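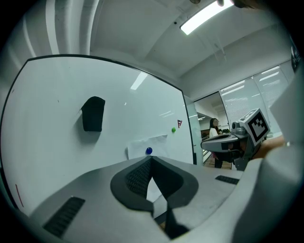
The whiteboard in our club room, eraser up and ready to be grabbed

Thread: Wiping task for the June showcase, are we being too ambitious?

bindu_i
Hello all! Our student club (we're the Plostalora lot, for anyone who remembers us from last year's thread about wheels) has settled on whiteboard wiping as our showcase project. The plan is to collect demonstrations with the handheld grippers, train a policy, and then have the arm take the eraser off the board, wipe away a line and hang the eraser back up. We've got 155 demos saved and I'm aiming for 600, which sounded perfectly reasonable over tea and rather less so now that my wrist has had its say. Has anybody here done something similar, and how many did you need?

zotell_fan
Oh, lovely project! We did table wiping at our school and had something usable from far fewer than 600, though a table is kinder than a wall. I'd stop where you are, train on what you've got and see where it goes wrong. You may find all the trouble is in one bit, and then you can spend your evenings on that bit instead of the whole lot.

S_Petersons
I'm going to disagree a little, with affection. A glossy white board is a difficult thing for a camera, and yours has a bright streak of light along the upper part and the eraser's shadow sitting down to its left. If every demo is recorded under the same lighting, the policy may well learn the shadow as part of the eraser. I'd want the 600, but spread over mornings and evenings, with the blinds open and shut. Also, are you leaving the magnets where they are?

bindu_i
Sarmīte, that's a very fair point about the light, thank you. Nearly everything so far was done after 6 pm. The magnets stay for now, as the blue one is holding up a sheet of paper that Miyuki would like left alone. I did think about moving the green one between demos?

miyuki_k
The paper can move if it must, I only asked that it doesn't get wiped! But please do shift both magnets about. When we did the cup task last term we left everything just so, and then one pencil case on the table threw the whole thing off, and I had to explain that to a room full of parents.

zotell_fan
I still think you'll wear yourselves out. 90 varied demos would teach you more than hundreds of samey ones, and you'd have time left over for the arm itself, which always needs more time than you've given it.

S_Petersons
Well, we agree on the varied part, at least! Bindu, how are you drawing the line to be wiped? A thin red one like the one near the bottom left would be my choice to begin with, then thicker ones and other colours once that's working.

bindu_i
Red and thin to begin with, yes. I'll do 90 new ones with the lights and magnets changed, train on those alone, train again with the old ones added, and post both results in here. If anyone has a spare set of soft finger pads they could lend us for 2 weeks, do send me a message, I'll happily cover the postage.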